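Abílio Prata keeps the kit for two basketball teams, and for most of the past year he has done it from his own front room in Saresley. Hastero, the club he looks after, has no changing room of its own. The players turn up at the sports hall in whatever they are wearing, collect a shirt from a crate by the door and hand it back at the end. Everything that happens to the shirt between one session and the next happens at his house.

I asked him how he came to do it.

"I was the one with a car," he said. "The kit was in my boot for a month, and then people started ringing me when something was missing. Once they ring you, it's yours."

He played a bit himself when he was younger, and not very well. He worked for a firm of curtain makers called Morais until it closed, cutting and pressing for the most part, and he says that was a better preparation than playing would have been. He knows how fabric hangs and what it does when it has been left in a heap.

The club has proper match shirts, bought in one order for 900 pounds, and these are stored in a zipped bag and counted in and out. For training it uses anything. Over the years people have given replica shirts, charity shop shirts, shirts their children grew out of and shirts from holidays. Prata prefers them to the match kit. They are all different, so he knows at once which one he is looking at.

"The match shirts are the same shirt over and over. If one has a pulled thread I have to look for it. The training ones I know by the front."

Most of the work, he told me, is sorting. The washing takes as long as the machine takes and he can do something else. Sorting has to be done by hand, and he does it on Monday evening, with the radio on and everything tipped out in front of him. Shirts go one way, shorts another, bibs in a carrier bag. Odd socks go into a shoebox, which he empties in August if no one has claimed them.
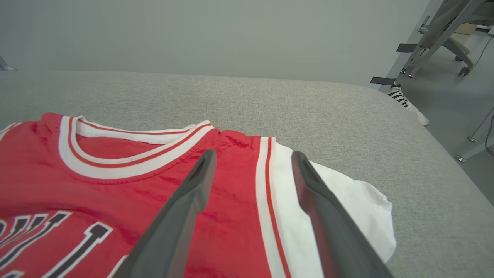 Prata's real quarrel is with layers. A good many of the players wear a T-shirt under their vest, some for warmth and some because they don't like bare arms, and when they take the vest off the T-shirt tends to come with it. The two arrive as one thing. With a white T-shirt under a red jersey you can at least tell straight away, from the white cloth spreading out past the armhole trim. A red one under a red one can get all the way to the washing line before anybody notices.

"Red and white is the worst pair to miss, though," he said. "People say it's fine at thirty degrees. I've had pink ones at thirty degrees. You only need one new shirt that hasn't been through before."

Did it happen often?

"It happened to a bag of 20 bibs. They were white. We played with pink bibs for a whole winter and I heard about it every week."

So he separates them. He lays the pair out face up, gets a hand inside the T-shirt at the hem and holds that still while the vest comes up and over. He doesn't like to see people pull on the vest by its armholes. The ribbing there is the first part to go, he said, and once it has stretched it never sits flat again. He has tried taking it off and putting new ribbing on, and the result was wearable but he would not have sold it to anyone.

When he was at Morais he was taught to flatten a piece of cloth from the middle outwards, with the side of the hand, and he still does it that way. He showed me on a tea towel. It took him a couple of seconds, and the tea towel looked as though it had been ironed.

I asked whether he irons the shirts. He doesn't. The cloth most sports tops are made from will go shiny under an iron, or worse, and the letters on the front will come away on to the plate. He did that once, to a shirt of his nephew's, and bought the boy another. If something is badly creased he hangs it in the bathroom while he has a shower.

"Lettering wants leaving alone," he said. "Wash it inside out, dry it inside out, don't fold across it. If you fold across it in the same place every week it will crack in the same place every week."

That last rule is why his folded shirts look a little odd. He folds in the sides first, in line with the neck, and then brings the bottom up only as far as the lower edge of the number. A shirt done this way is longer than the ones you see in a shop and doesn't fit the usual sort of drawer. Prata uses shallow crates that used to hold bread. He got them from a bakery on the Onum road and had to scrub them twice.
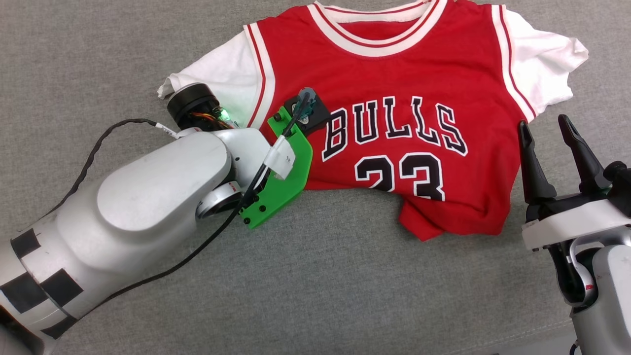 The T-shirts get less attention. They belong to the players, and his only aim is to get them back to whoever left them. He used to put a note on the club's message group saying what he had found, but a plain white T-shirt is hard to describe and three people would say it was theirs. Now he folds them, puts them in a separate crate and stands it by the door at the hall. People take one. He suspects they don't always take the right one.

"As long as the crate's empty at the end, I've done my bit," he said.

He has asked the players to separate their own things before they hand them in. He asked at the start of the season and again after Christmas. It works for a week or two. Younger players are better at it than the adults, he thinks, perhaps as they have been told more recently at home. The adults are in a hurry to get to their cars.

We talked for a while about whether the club should simply buy a set of training tops. It has been discussed. A supplier quoted 700 pounds for enough to go round, with the club's name on the back, and there was some support for the idea. Prata spoke against it. He thought the money would be better spent on balls, and he also thought people would miss the old shirts.

"There's a lad who comes in early so he can have the one he likes," he said. "He's not going to come in early for a top that's the same as everyone else's."

The club bought balls.

There is some mending, though less than I expected. Hems come down and he puts them back up on the machine, an old one that came with him from Morais when the workroom was cleared. Small holes he closes by hand from the inside. If a hole is near the lettering he leaves it until it gets bigger, on the grounds that a needle so close to the print does more harm than the hole. Shirts that are past wearing go into a bag for dusters. He cuts the collars off first, and keeps any ribbing that is still sound. He has a biscuit tin of it, mostly white, some with a stripe.

I asked what he was going to do with the tin.

"Repairs," he said. Then he said that he hadn't used any of it since the spring, but that it didn't take up much room.

He would hand the job over if somebody asked for it. He has one condition, that the new person should come and do a Monday with him first, start to finish, so that they know how long it takes. Two people have said they would. One of them came, stayed until the socks and had to leave for a train.

It was nearly nine when we finished talking, and there was still a load to bring in from the line. Prata doesn't use a dryer for any of it. He hangs vests by the bottom hem, with the pegs at the side seams, so that the weight of the wet cloth doesn't pull on the shoulders. T-shirts he hangs any way round. I carried the peg bag for him, and he took everything down in the order he had put it up.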